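Records upload stalls at 534 rows, Lirkthorpe burial ground survey
Status: Resolved
Category: Import / spreadsheet
Site: Lirkthorpe

Problem
I am trying to load this season's plant and insect records for Lirkthorpe into Okus. The sheet has 800 rows. The upload bar reaches 534 and stays there. No error message. If I leave the page and come back, none of the records are in the site list, including the ones it had counted.

What I have tried
Different browser, same result.
Saved the sheet as CSV instead of the spreadsheet format. Same result, same row.
Deleted row 534 and tried again. It stopped at 534 again, so I put the row back.
Uploaded the first 5 rows only. These went in without trouble.
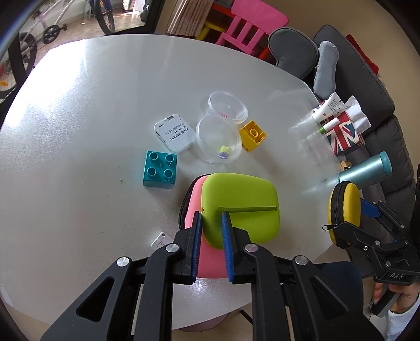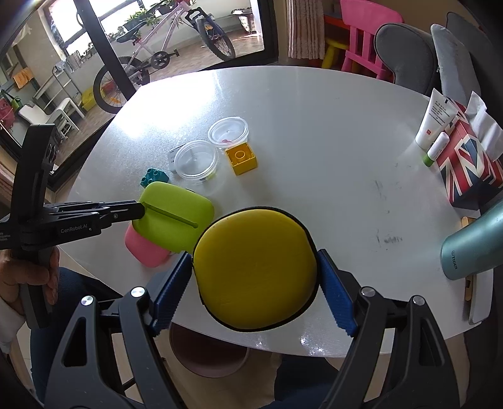
Update, Friday morning
Split the sheet in two. The first half loads. The second half stops partway, so the fault is somewhere in the later records. Those are mostly lichens and mosses from the north wall, plus the moth trap lists from October. The lichen names were pasted in from the old Murberg recording form.

Reply from support
Thank you for splitting the file. Please check the grid reference column in the second half. Murberg puts a space between the letters and the numbers and sometimes adds another at the end. Okus accepts the first but not the second. The counter moves in blocks, so the number on the screen is the last block read and won't match the bad row. Nothing is saved unless the whole file passes.

Update, 4.15 pm
Found 34 grid references with a space on the end, all on lichen records. Cleared them with find and replace. The file now gets to the end but gives a warning about one site name, "Shih Lane side".

Reply from support
The warning is only because that name isn't in your list of sub-sites. Add it under Site details, then upload again. You can also accept the warning and the records will go under the main Lirkthorpe entry.

Update
Added Shih Lane side as a sub-site and loaded the full sheet. All 800 records are in and the map points are on the correct side of the wall. An error message giving the row number would be useful. Please close.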